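Kit de teleoperação bimanual Pendness
Linha Grerndale · para braço real e para simulador
Página atualizada em 28/3/22

Oi! Eu sou a Katia Farina e, se você caiu aqui, provavelmente já tentou ensinar uma tarefa a um robô pegando no braço dele com as duas mãos, suando, enquanto alguém lia o manual em voz alta. Eu fiz isso durante anos (e gosto, viu?), mas tem tarefa que não dá para ensinar assim, principalmente quando são dois braços ao mesmo tempo. Foi por isso que comecei a montar o Pendness, primeiro para uso próprio e depois para vender.

O que é
São dois comandos de mão, um para cada braço, com gatilho para a garra e um pedal que liga e desliga a gravação. Você mexe, o robô acompanha, e tudo fica guardado: posição das juntas, abertura da garra, imagem das câmeras que você tiver configurado. Funciona com o braço de verdade na bancada e funciona também com o simulador Nendislow, que vai junto na versão completa. O pedal parece bobagem até você ficar sem ele. Na primeira versão era um botão no comando esquerdo e eu vivia estragando a demonstração bem no finzinho, na hora de parar.

O que vem na caixa
Dois comandos de mão com cabo de 200 cm
Pedal de gravação
Base de mesa com presilhas
Receptor USB e um cabo reserva
Licença do Nendislow (só na versão completa)
Cartão com os atalhos, em português

Fica de fora: o computador, os braços e as garras. Perguntam muito isso, então deixo escrito logo aqui.

À mão ou à distância?
Depende da tarefa, e eu uso os dois jeitos. Guiar o braço com a mão é uma delícia para movimento curto e com contato: encaixar peça, passar pano, girar uma tampa. Você sente a resistência e corrige na hora. O problema é que a sua mão aparece nas câmeras e o seu corpo fica bem no meio do caminho. Com o controle à distância você perde um pouco desse tato (o comando vibra quando há contato, mas vibração é vibração) e ganha liberdade para usar os dois braços, trocar de ponto de vista, repetir vinte vezes sem dor no ombro. Para quem quer misturar, o modo Bassi deixa um braço solto para ser guiado com a mão e o outro no comando. Dá uma estranheza na primeira tarde, depois o cérebro se acostuma.

Preparando a primeira sessão
Prenda a base na mesa e ligue o receptor antes de abrir o programa. Segure os dois comandos na posição neutra, pise no pedal uma vez e espere o bipe. Se o braço esquerdo estiver respondendo ao comando direito, vá em Ajustes > Lados e inverta. Comece com a escala de movimento em 77%, que é como eu deixo de fábrica, e só aumente quando a mão já estiver confiante. No simulador dá vontade de pôr no máximo logo de cara, eu sei! Mas a gravação sai toda tremida e depois você vai ter que jogar fora.

Ah, e grave também as tentativas ruins, numa pasta separada. A Cinzia Amato, que testa tudo comigo, insistiu tanto nisso que acabei criando um atalho: dois toques no pedal e a demonstração vai para a pasta "rever".

Sobre o simulador
O Nendislow começou com uma mesa e uns cubos, como todo mundo. Só que eu queria treinar fora da bancada, com os braços trabalhando no meio de um terreno, perto de coisas grandes e redondas que não ficam retinhas na frente da garra. Aí entraram os ambientes externos: jardim com casa, árvores, caminho de pedras, essas coisas. Para aprender a controlar o braço, encostar num tronco inclinado é um exercício ótimo, porque a aproximação muda conforme a altura e a câmera pega tudo meio de lado. 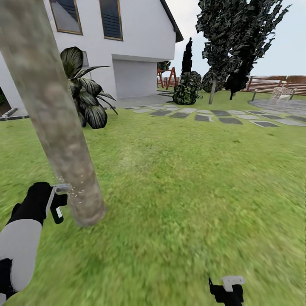 Nesses ambientes, eu recomendo deixar o segundo braço quieto enquanto o primeiro trabalha, pelo menos nas primeiras gravações. A gente tem mania de mexer as duas mãos juntas, e isso vai parar nos dados sem querer. Se preferir, trave um dos lados pelo menu (tecla L ou R) e solte só quando precisar.

As partículas de contato podem ser desligadas em Vídeo > Efeitos, caso a sua máquina esteja sofrendo. A vegetação também tem três níveis de detalhe. No meu notebook antigo eu uso o médio e vai bem.

Ficha rápida
Atraso entre comando e braço no simulador: cerca de 11 ms
Peso de cada comando: 127 g
Formato de gravação: aberto, com exportador incluído
Sistemas: Linux e Windows
Idiomas do programa: português, italiano e inglês

Perguntas que chegam no meu e-mail

Serve para canhotos?
Serve, os comandos são simétricos e o pedal vai do lado que você quiser.

Posso comprar só um comando?
Pode. Escreva para mim que eu separo, ele não aparece na loja.

Dá para usar no braço real o que gravei no simulador?
Dá para reproduzir, sim, mas faça em velocidade baixa e com a mão perto da parada de emergência. O atrito é outro, o peso é outro, e eu já levei um susto bonito com uma garra que chegou na mesa antes do que eu imaginava.

Quando sai a próxima atualização?
Em abril, com mais um ambiente externo e a correção daquele erro chato do pedal que disparava duas vezes em alguns computadores.

Entrega e garantia
Envio em caixa reforçada, com código de rastreio. Garantia de um ano para os comandos e o pedal; cabo gasto eu troco sem muita conversa, é só mandar uma foto e o número do pedido.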